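The Great Spare Bed Reset

I have been looking forward to writing this one all week! Those of you who have been reading since the Whiteley flat will remember that I have never once had a spare room. Guests got the sofa and a choice of two blankets, and they were expected to be cheerful about it. Since we moved to Dromside there has been a proper bed for visitors, with a door that closes and everything, and I am still a bit giddy about it.

The trouble with a spare bed is that it doesn't stay spare. My niece and nephew had it for most of the half-term, and then it became the place where I read in the afternoons, and then it became the place where everything went that I couldn't be bothered to carry upstairs. By Monday I had my old friend Theda Lammers coming on the late train and a bed that looked as if a small and very happy zoo had been sleeping in it.

So, tea made, radio on, off we go.

First job: get the books and magazines off

I always start with the hard things, the ones with corners. A magazine under a quilt is a horrible surprise for your shin at midnight (ask me how I know), and a glossy cover will slide off satin and down behind the bed the moment you look away. Anything thin and readable gets stood up, squared off and taken to the shelf in the hall. I do try not to sit down and read it on the way. I managed it this time, more or less, apart from four pages. 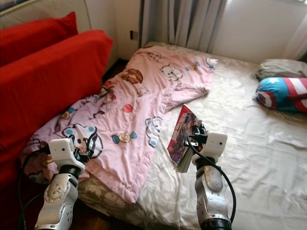
Second job: the pink quilt

Oh, I love this quilt. It is pink, it has bears and cats and all sorts of round-faced creatures on it, and it came from a market stall in Varkley on a day when it rained so hard that the stallholder was practically giving things away. I went in for a grey one. I had a very sensible grey one in my hand! Then I saw the bear.

It is a bulky thing, mind you, and it took me ages to work out how to fold it. If you start from the middle you end up with a sort of enormous dumpling. What works for me is to pull the whole lot up towards the pillows first, find the two bottom corners, give them a good flap and let the air do the smoothing. Then fold the sides in, then bottom to top, and roll if you have the energy. I never get all the creases out and I have stopped minding. A quilt with cartoon faces on it is allowed to look a bit rumpled.

If it's going straight back on the bed, skip the folding altogether. Just flap it, let it land, and tug the side that always hangs too low. On ours that's the left, next to the red sofa, where it likes to droop down towards the floor. 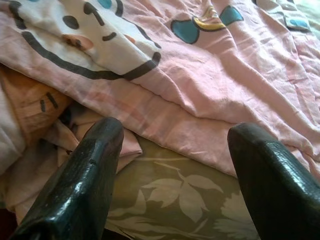 I did wonder whether to swap it for something more grown-up for Theda. I got as far as opening the airing cupboard. But she is the person who once wore a dinosaur dressing gown to a very serious breakfast in a very serious hotel, so the faces stayed, and I'm glad they did.

Third job: sheet and pillows

The cream satin sheet was my big extravagance when we moved in. It feels gorgeous and it shows every single wrinkle, so you do have to be at peace with that. I go round and tug each corner in turn, then run my forearm down the middle. An iron gets a much better result, but I have ironed a fitted sheet precisely once and it took most of a play on the radio.

Pillows next. There's a plain pale one for actual sleeping, and there's the Captain America bolster, which belongs to my nephew in the sense that he chose it and to me in the sense that I lean on it every afternoon. It's brilliant behind your back when you're reading, and just as good under your knees. I plump it by thumping both ends, which is also very good for the temper.

The sofa cushions got a thump as well while I was at it. They're red, the sofa's red, and next to the pink quilt it all makes quite a racket. I adore it! After years of rented magnolia I want a room that shouts hello.

Theda's verdict, over toast the next morning, was that she slept like a log and could she have the bolster. She could not. She has, however, asked me to look for another quilt the next time I'm over in Varkley, and I've promised to try for one with the bear.

Next week I'm tackling the airing cupboard, which has at least three single pillowcases in it that match nothing I've ever owned. If you've got a good way of keeping sheet sets together, please do leave me a comment, as I've tried ribbons and I've tried labels and they all end up at the bottom of the pile.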